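The Avby grasp fault was a recurring failure in Lukico, a simulated pick-and-place benchmark for two-finger robot arms. It was first reported in August by Nicanor Ochoa, then testing the Sandberg controller. Out of 2,544 logged runs, 164 ended with the arm reporting a good grasp and then losing the object. Mostly long, thin-waisted models – the starship was the worst. 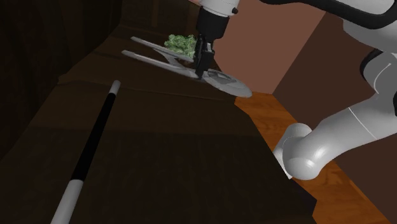

Ochoa traced the fault to the contact check, wich read finger position only. No force reading at all. Any narrow part between the fingers could pass as held. A stopgap by Jukier added a second check and a 20 millisecond wait. It caught 86 of the bad runs when they were replayed, the rest still failed. Cause of those is disputed.
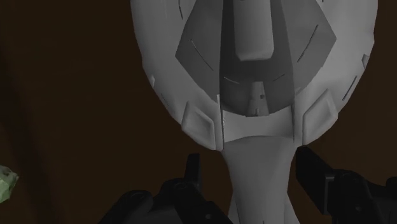 Gripper fingers on either side of the narrow neck of a gray model, close view.

No hardware was damaged, the runs being simulated. The fault is still listed as a safety matter – a real arm useing the same check could drop its load. See also: Slip detection.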